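Pantry & Packets: your questions, my answers

I get the same handful of emails about how I store dry goods, so I've put the answers in one place. I'll add to it when new ones come in (last big update was February).

Do you really keep things in their original paper bags?
Yes, most of them! I went through a jar phase and ended up with a row of beige powders I couldn't tell apart. The bag has the name, the cooking time and the date on it, so the bag stays.

How do you close a bag once it's been opened?
I push the air out from the bottom up, gather the paper above the contents and give the neck two full twists. The corners stick up like little ears and I leave them that way, it gives me something to grab. For anything I won't touch for a month I add a clip.

Doesn't twisting tear the paper?
Sometimes, if the bag is overfull. Use some up first, or fold it instead – two flat folds and a clip. Bags with a plastic lining don't like to stay twisted, so fold those.

What about flat pouches?
They lie down. I've tried standing them in a row and they slump over by dinnertime. Lay them label side up and don't stack more than three.

What do you line your shelves with?
Patterned paper, cut a little long and tucked at the back. I like a pale background with leaves or small flowers because crumbs show up but the odd stain doesn't bother me. I got 30 sheets from Satholm and I'm still working through them.

Will you ever paint your pine cabinet?
No! People ask this a lot. I love the yellow grain, and the darker streaks too. I wipe the panels with a barely damp cloth and run a dry toothbrush down the grooves in the molding.

How big are the bags you buy?
Mostly 1000 grams. I bought 2000 of flour once and it was too heavy to twist shut with one hand.

Where do the bugs come in?
Usually with the flour, in my experience. New flour goes in the freezer for a few days, then comes back to room temperature before I open it.

Can I send you a question?
Please do, the form is at the bottom of the site. I read everything, though I'm slow in summer.

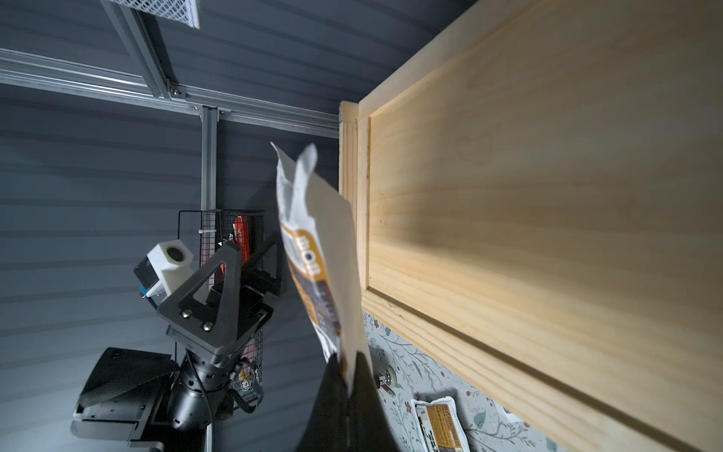

Lerau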